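The planner is not the hard part

Jun 1, 2020

I have been promising a post about the Rellurik stack for a while, and several people have written to ask whether I have changed my mind about it. I have, a little. Less than the people who make it would like.

Quick background for anyone who came in through the perception posts. Rellurik is the task layer we have been running over our own whole-body controller. You write a task as a tree of skills, each skill has a condition for starting and a condition for being done, and the thing is supposed to sort out recovery by itself. It replaced Drament, which I complained about here in December and which I do not miss. The job is shirts on hangers: pick one up, carry it, put it down somewhere sensible. We do it in a bedroom because that is where shirts live, and because I am tired of results from bare tables.

My complaint about most task planners is that they treat the body as solved. The tree says "reach" and some box below it reaches. Fine for an arm bolted to a bench. On legs, every reach is also a question about where your feet are, and the tree has no opinion on feet at all.

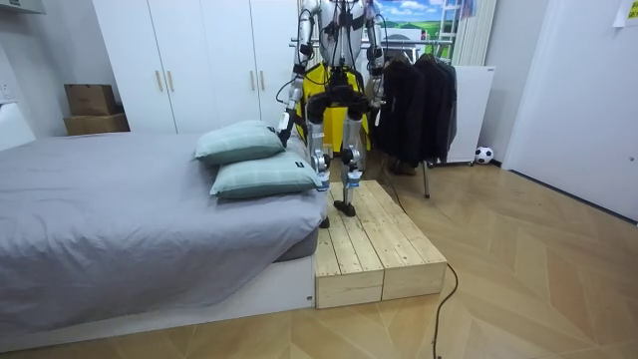
Feet staggered on the pine step, one arm down by the pillows.

Look at how little room there is on that step. The footstep planner sees it as a flat polygon with a safety margin taken off every side, and once the margin is gone there are not many legal stances left. Rellurik knows none of this. It asks for a reach, the controller says no, and the planner hears "reach failed" with no reason attached. So it does what it was built to do and tries again. I have a log where it asked for the same impossible reach 17 times in a row, politely, with a fresh timestamp on each one.

Iida Mustonen fixed this in an afternoon, and I'm still annoyed that I didn't. She made the controller return a reason code along with the failure (balance, joint limit, collision, timeout) and wrote a small adapter that turns a balance failure into a request for a new stance. It is a short file. The vendor's manual, which is not short, has a whole chapter on recovery and never brings up the idea that a failure might have a cause.

Now the part I was wrong about. I said in the last Drament post that no off-the-shelf tree would handle cloth, because "done" is so hard to define. How do you know you are holding a shirt? With a box you can check finger width and contact force. With a sleeve, the fingers close nearly all the way whether you have the fabric or not. I expected to be writing special cases forever.

In fact Rellurik lets you make a done-condition out of anything that returns a number, and it will keep checking that number while the next skill runs. That second bit matters more than the first. Our grasp check is a small segmentation model on the head camera which asks one question: is there garment between the fingers and does it move when they move? It was trained on 1,000 labeled frames, and I would not trust it on a garment it had never met. On bright solid colors against plain bedding it does fine, and bright solid colors against plain bedding is a gift to any segmentation model. I want that written down before somebody quotes me.

The view it works from is a messy one, too. The gripper's own housing takes up a corner of it, the hanger hook is a thin bit of shiny metal that depth sensing hates, and fabric under the finger hides the very contact you want to measure.
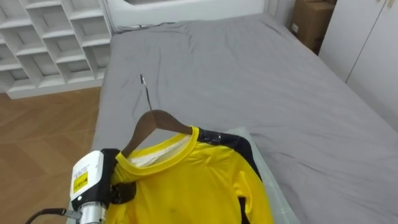

What the demo numbers leave out

The Rellurik site has a page of success rates. I have no reason to think they are made up. I do think they are close to useless, and so are ours, unless you say what was reset between attempts and who did the resetting.

Take our last batch. We ran 22 attempts with the adapter in place and I am not going to give you a percentage. The shirt started on its hanger every time. The bed was stripped down to a fitted sheet. The step was in a place the robot already had in its map. Change any one of those and you have a different experiment. If I wrote a big number at the top of this post, that number is the only thing anyone would remember.

Witberg publishes its reset procedure with its results, and it is dull reading, and I wish everyone did it. Bakos publishes a video with music.

There is also the matter of what counts as one attempt. Rellurik's default logger counts a task as a single success however many internal retries it took. So my 17 polite requests, had the last one gone through, would have been recorded as a clean run. You can change this with a flag. The flag is off by default and is documented under "advanced telemetry," where I found it by searching the source for the word "retry" in a bad mood. 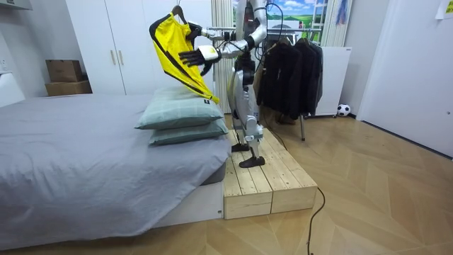 So turn the flag on before you compare anything with anything. Then look at the time between the hook being grasped and the next skill starting, which in our logs is where most of the waiting happens. The garment swings, the done-condition flickers between true and false, and the tree sits there until it settles. We tried a longer filter window, which made it slower and no more reliable. We tried predicting the swing, which was fun to write and which I have since deleted. What we have now is a plain hysteresis band with two thresholds I picked by staring at plots. It is ugly, and if you have something better I would like to hear it.

The other thing still bothering me is the hand that isn't holding anything. The tree treats two arms as two separate resources, so the free arm goes wherever its last skill left it unless you tell it otherwise. The balance controller cares a great deal where it is. I have been adding a "park" skill by hand to every branch, and that is exactly the kind of housekeeping I was told this software would take off my plate. Iida thinks posture should live in the controller and never show up in the tree at all. I think she is probably right, but it means touching code that works, and I have been putting it off.

Would I recommend Rellurik? If you are coming from Drament, yes, go ahead, you will get your evenings back. If you have your own state machine and it mostly does what you want, I would keep it, and steal the idea of conditions that go on being checked after the skill is over.

I will put the adapter up once Iida has cleaned out my comments. Next post is on the stance request format, including the version of it that I had to throw away.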